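The Last Binder in the Cabinet
By Diarmuid Buckley

In my family we do not clean at the end of the year. We clean paper. My mother did it at the kitchen table with a knife and a box of matches, and I do it now in an office in Pevport, with a calendar and a cup of tea that I always forget to drink.

I started to work for Mikuš thirteen years ago, when the company was two desks and a telephone. We repair and rent out garden machines, and this makes more paper than a person would believe. Every mower has a sheet. Every customer has a contract, and every contract has a copy, and in the first years the copy had also a copy. When I finally made a list of it all, one winter, I arrived at 103 ring binders. They lived in low cabinets along the wall, behind doors, so visitors thought we were a tidy company.

The problem with a door is that it closes. What is on an open shelf bothers you every day, and after some weeks you do something. Behind a door it can sleep for ten years. I found contracts with customers who had moved to another country. I found the instructions for a coffee machine from Duvlow which we threw away before our second employee came.

So I made a rule, and the rule is simple. Each binder must come out of the cabinet and lie on the top for one working day. During this day any person in the office may open it and say why we need it. If there is a reason, the binder gets a new label and goes back. If there is no reason, I read it once, page by page, and the papers go to the shredding service. The empty binder we give to the school across the street, if the rings still close well.

The page by page part is the slow one. I have been told many times that it is not necessary. But in one binder of old delivery notes I found the original lease of our building, and since that afternoon I don't listen. In this last year alone I turned over 3,545 sheets, and I kept 24 of them.

People ask me how a binder should be stored, standing or lying. Standing is better when you have a full row, because the binders hold each other. When only a few are left they lean, the rings get bent, and the papers slide down into a curve. For this reason I put them flat, with the spine to the front, so that the label can be read without lifting anything. My colleagues find it strange. A library would find it strange too, I think.

Two blue binders, one on the shelf and one on the top.

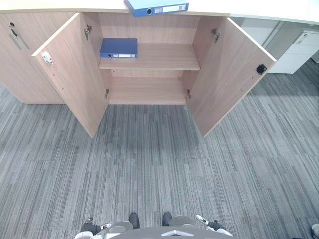
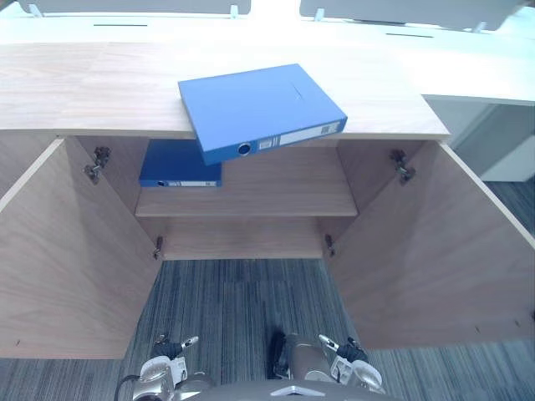

I wrote the final labels on 30/12/2025, when most of the office was already at home. It was quiet, and I was a little sad, I must say. Thirteen years is a long time to be angry at a piece of furniture, and one gets used to it.

What to do with the free space is now the discussion. Gremusus, the firm which made our shelves in the workshop, offered to take the cabinets and give us a proper table for them. The younger colleagues want the table. I have asked for time until February. A low cabinet is a good height for sorting the mail, and the doors still close straight, and I know from experience that paper comes back. Already this week there was an envelope on my chair, quite thick, from the insurance. I have not opened it yet.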